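Practical Robotics, Block 3 handout: comparing grippers on cloth tasks
Tutors: Lalit Malhotra and Diane Fehr
Revised July 12, 2022

Read this before the bench session. You will need the results sheet from Block 2 and your group's login for the MacLeod controller.

3.1 What we are comparing

Two grippers are on the bench for this block. The Warora is a parallel-jaw gripper with flat rubber pads. The Irkum has two longer fingers that bend at a middle joint. Both go on the same arm and run from the same controller, so the only thing you change between runs is the gripper and its tool file. Load the right tool file. Last year one group ran a whole session with the Irkum fitted and the Warora offsets loaded, and every grasp landed short.

The task is folding a terry towel. Rigid blocks told us about grip force and repeatability in Block 2, but a towel changes shape as soon as you touch it, and a gripper that did well on blocks may do badly on an edge of cloth.

3.2 The human reference

Before scoring a gripper we need to know what a hand does in the same job. The reference set was recorded with marker bands on both wrists and a camera at head height looking down at the table. It has 461 clips, cut so that each holds one fold.

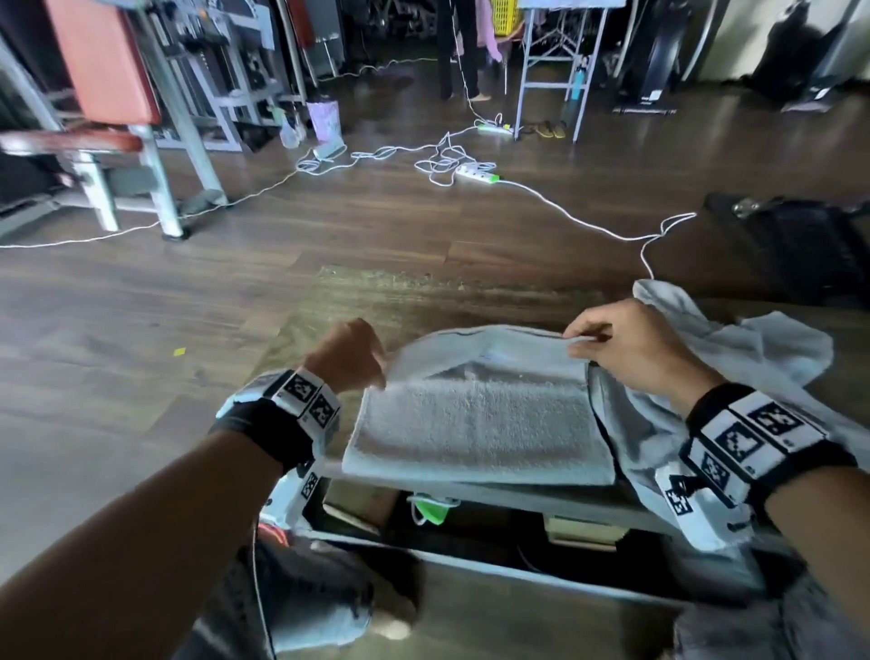

Fig. 3.1 Pinch on the top edge of the towel, right hand. Marker bands on both wrists.

Note what the bands give you and what they do not. They give the position and angle of the wrist. They say nothing about the fingers, so finger contact has to be labelled by eye from the video. Chak-lun Yip wrote the labelling guide and it is in the course folder. Use four labels only: pinch, press, slide and release. If you can't decide between press and slide, step through the clip until you can see whether the cloth moves with the hand.

Expect the marker tracker to lose a band when the wrist turns away from the camera. Gaps of up to 9 frames are filled in by the script. Longer gaps are left blank and should stay blank in your plots.

3.3 Pinch and press

Most groups spend too long on the pinch. Picking up an edge is the part both grippers were designed for, and the Warora manages it if you bring the jaws in low enough. Pressing and smoothing is harder to copy. In Fig. 3.1 the right hand has only thumb and index finger on the cloth, and a closed pair of jaws can stand in for that fairly well. There is no such easy match for an open palm.

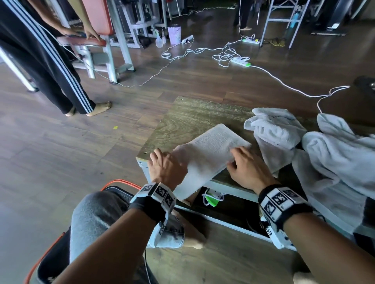
Fig. 3.2

For the press test, mount the foam paddle on the closed gripper and set the downward force limit to 4 newtons. Run the flattening pass from the centre of the towel outwards. Think about where the second contact goes as well. In Fig. 3.2 the left hand presses on the near left edge with the fingers spread while the right flattens the other half, and our single arm has no way of doing both. Use the table clamp in place of the left hand and write down where you put it. Mackenzie Robichaud's notes from last September show that clamp position changed the score more than the choice of gripper did.

3.4 Scoring

A fold passes if the corners meet within the marked tolerance and the top layer has no ridge you can feel with a ruler edge. Record fails too, with the stage at which the run failed. A run stopped by the controller counts as a fail.

3.5 To hand in

Plots of wrist height against time for one reference clip and one run on each gripper, on the same axes. A table of passes and fails. One page on which gripper you would keep for this task and what you would change about it. The Cumico wrist camera is optional – if you use it, say so and give the exposure setting.

Questions about the controller go to Rachid Fahmy, room 62.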